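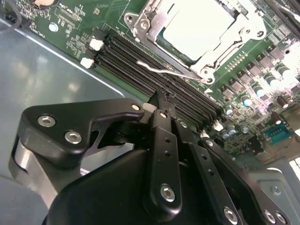 10月。朝6時の室温は低め。自宅サーバーの入れ替えを続けているが、今日は部品が揃わないため中断し、バックアップの方針だけ見直した。

現状、写真と文書はUdeckのNASに集約し、夜間に差分を外付けへ送っている。世代は2つ。先週の差分ログを読み返したところ、903件のファイルで更新日時だけが変わり、中身のハッシュは一致していた。原因は同期ソフト側の時刻の丸めと推定。比較条件をサイズとハッシュに変更し、再実行は夜に回す。

Rezaeiさんからメール。Garkbridgeの倉庫に置いていた旧データのテープは読み出しを終えたとのこと。欠損なし。目録の形式がこちらと違うので、変換スクリプトを書く必要がある。文字コードの混在が面倒で、ファイル名の濁点が分離しているものは先に正規化する。

午後はスキャン済み書簡の整理。4000番台の整理番号に重複が2組あった。片方は裏面の別スキャンと判明したため枝番を付与。もう片方は保留とし、Shahbaziさんに原本の確認を依頼した。

保管規則の改訂案も少し進めた。月次の全体複製は残し、週次は廃止。復元試験は四半期に一度とする。前回の試験では手順書の記述が古く、マウント先の指定で手が止まったので、該当箇所を書き直した。

夕食は蕎麦。21時に差分を再実行、ログは明日読む。

カテゴリ:日々の記録/保管と整理

最近の記事
・テープ目録の項目を減らす
・外付けディスクの置き場所
・濁点とファイル名
・9月のまとめ

お問い合わせ|無断転載を禁じます|ページの先頭へ戻る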